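Play Kitchen Corner Opens at Geraghty Hall

19 December 2022

The children's room at Geraghty Hall has a new play kitchen, and it has been a happy, noisy week up there! Zorica Krasniqi, who looked after the project from the first sketch, says 48 families came by on opening day – more than the room has held in years – and most of them stayed well past lunch, "cooking" and serving and starting all over again.

The corner has a white table with plenty to put on it, including a round gray plate, a red ketchup bottle, toy strawberries and an orange slice that shows its segments. Donations came to 1,230 dollars, and what is left will go toward aprons in small sizes, which Zorica hopes to have on the hooks by February.
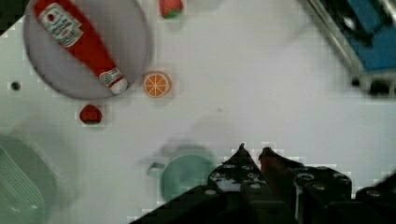
Other News from Geraghty Hall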